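Transparent Items and the Handling Rules at Nisbet

February 25, 2019

It has been our practice at Nisbet to revise the handling rules twice a year. The version now in force was agreed last October, and I have been asked by several readers to set out the section on clear plastics, which was the most disputed part of the revision.

The rule itself is short. A transparent item may be placed on a white surface only if the operator can name its near edge and its far edge before the fingers begin to close. If either edge cannot be named, the operator opens fully, withdraws, and approaches again from a different angle. Closing on a guess is recorded as a fault, even when the item is picked up without damage.

Kristýna Pešek argued for a stricter rule, under which clear items would be handled only on a dark mat. Her concern was that glare is easily mistaken for an edge. Struan Yule took the opposite view: homes and shops contain white tables, and a standard that removes them teaches very little. The text follows Mr. Yule, with one condition taken from Ms. Pešek, namely that bright streaks on a lid or box may never be used as the aiming point.

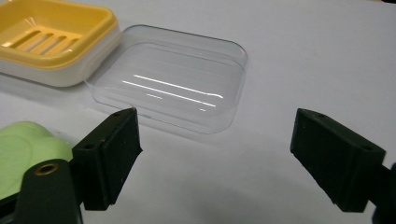

Approach to a clear box on white, fingers open. The outline shows mainly as thin grey lines, and the streaks of light are to be ignored.

The second part of the section concerns neighboring items. Where a clear item touches another object, or may be touching it, the operator treats the two as in contact and plans the grip for the free side. We had originally required a gap of 20 millimeters between all items. Isla Drummond reviewed the written comments and found that 11 of them asked for this to be dropped, and it was.

Two matters remain open. The Altari checklist still uses the word "visible" without saying to whom, and Cutdale has requested separate wording for soft plastics. Both will be taken up at the next revision. Until then, operators should follow the October text as written and send any questions to Ms. Drummond.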